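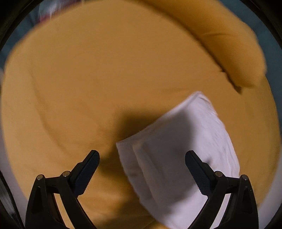

Figure 1. Gripper with jaws open at a folded white cloth on yellow fabric.

Gimurine: progress report to the Favden fund
Reporting organization: Soselar
Site: Nigatu linen and room services
Submitted April 8, 2023
Prepared by Reda Abdel Hamid, project lead, with Yasmine Tazi, operations

1. Status

The project is on schedule for the technical work and behind schedule for the staffing work. The hand-held phase is complete. The first arm was installed in January and has been running supervised shifts at one table since then. The second arm is on site but has not been commissioned. The revised job descriptions, which were due with this report, are still in draft, and section 4 explains the delay.

No change to the total grant is requested. We ask for approval to move part of the travel line into training hours, as set out in section 6.

2. Technical work this period

2.1 Hand-held recording

Staff at Nigatu used the hand-held grippers to perform the cloth tasks they normally do by hand: picking up a folded cloth, moving it to a stack, opening it, and laying it flat. The recordings are used to train the controller for the mounted arms. We planned 400 usable recordings for the cloth tasks and reached that number before the arm was installed.

Most of the rejected recordings failed for the same reason. The operator picked up the top layer of a folded cloth and left a lower layer behind, so the fold opened in the air. A person does this by hand too, but corrects it with the other hand without noticing. With a single gripper there is no second hand. Operators learned to come in lower and wider, with the jaws well open, and to close only when both pads were beside the full thickness of the fold. Rejections fell after this was written into the instruction card.

2.2 Soft surfaces

The original plan covered hard tables only. In practice, cloths at Nigatu are often put down on padded furniture and cushions, and staff asked that these be included. We agreed, and the work has taken more time than any other item this period.

A padded surface gives way when the pads touch it. The contact signal is weaker and comes later than on a table, and the fabric under the cloth can be pinched together with it. Shadows from the gripper are a separate difficulty. On strongly colored covers the shadow can be darker than the edge between cloth and cover, and the controller has followed the shadow edge in place of the cloth edge. White on yellow was expected to be easy and was not, at least under the ceiling lights in the day rooms. We have added recordings under different lighting and will test again before the second arm is commissioned.

Until those tests are passed, the mounted arm works at the table only. Staff continue to clear padded furniture by hand.

2.3 Mounted arm

The arm takes folded cloths from the sorting table and places them in stacks for the shelf carts. Acceptance was set as a run of 100 consecutive cloths with no dropped item and no stop by the operator. The arm passed this run with small hand cloths. It has not passed with large cloths, where the loose end drags across the stack and shifts the item below. A change to the lifting path is being tried. If it does not work, large cloths will be taken out of scope and we will report this as a reduction.

Stops are logged with a short reason entered by the operator. The most common entries are "double pick" and "lost edge." A third group of entries says only "wrong," and we have asked operators to add a word or two. The response has been mixed, which is reasonable given that the entry screen has to be used with gloves off. A foot switch with preset reasons has been ordered.

3. Effects on the work

The grant terms ask us to report on what automation changes for the people at the site. The information below comes from shift records and from interviews held by Yasmine Tazi with 11 employees. All interviews were voluntary and took place in paid time. Notes were returned to each person for correction before use.

3.1 Tasks

Stacking has become a smaller part of the shift for those assigned to the table with the arm. The time has not become free time. It has gone to inspection, to refilling the infeed, and to clearing stops. Several employees described the new mix as lighter on the shoulders and heavier on attention. One sorter put it this way: "Before, I could think about something else. Now I have to look at it all day."

We had listed reduced physical load as the main benefit. The interviews support this for stacking, but not for infeed, which still means lifting full baskets from the floor. The infeed shelf was designed at the height that suited the arm. It will be raised, and the arm program adjusted to match.

3.2 Pace

The arm is slower than an experienced sorter and does not vary. On quiet shifts this causes no difficulty. On busy shifts, staff on either side of the table wait for it or work around it, and the second habit is a safety concern. Two written reminders about the marked zone had little effect. Supervisors now have authority to switch the table to manual work at any time without giving a reason, and this has reduced entries into the zone. It has also lowered the arm's running hours, and the utilization figures in the next report should be read with that in mind.

3.3 Skill and recognition

The hand-held phase was better received than the installation. During recording, employees were asked how they did the task and were shown the results of their own work. After installation, contact with the technical team dropped, and some operators said they no longer knew what happened to their stop entries. We consider this a fault in how the handover was managed. A short review of the stop log is now held at shift change, and changes made to the program are posted beside the table.

The employees who made recordings also raised the question of whether that work should count toward grade. It was paid at the normal rate with no supplement. Soselar's position is that recording is skilled work and should appear in the job description. The effect on pay is under discussion with the staff representatives.

3.4 Positions

No position has been removed, and none will be during the grant period. This was given in writing to all employees before the arm arrived. Several of those interviewed asked what happens after the grant period. We do not have an answer that we can put in writing, and supervisors have been told not to offer one informally.

4. Delays and problems

The job descriptions are late. The first draft treated arm operation as an extra duty added to the sorter role. Staff representatives objected that it combined two workloads, and after reading the interview notes we agreed. The new draft has a separate operator role with rotation, so that no one is assigned to the arm for a full week unless they ask for it. The rotation pattern has to be tested against the shift plan before the text is final.

Training was set at 8 hours per operator. This covers normal running and safe stops, but is not enough for recovery after a fault. At present only the technical team restarts the arm after a fault, and on evening shifts the table goes back to manual work until the next day.

Pad wear was underestimated. Lint collects on the textured gripping face and reduces friction well before the pad itself is worn. Daily brushing has been added to the opening checklist. The supplier's recommended solvent left a smell on clean linen and is no longer used – plain water and a stiff brush do the job.

5. Work planned for the next period

Complete the large-cloth trial and decide on scope.
Repeat the soft-surface tests under day room lighting.
Raise the infeed shelf and re-run acceptance for small cloths at the new height.
Install the foot switch.
Commission the second arm, on condition that the operator role has been agreed.
Hold a second round of interviews, including evening staff, who were underrepresented in the first.

6. Request for approval

We request approval to transfer unspent travel funds to training, to cover fault recovery for all operators on both shifts. The supplier visit planned under the travel line was held by video call and will not be rescheduled. A revised budget table is attached as Annex A. The interview guide is attached as Annex B; individual notes are held by Soselar and are not shared outside the project.

Questions on the technical sections should go to Reda Abdel Hamid and questions on section 3 to Yasmine Tazi. The operator training dates are being held open until we have Favden's reply on the transfer.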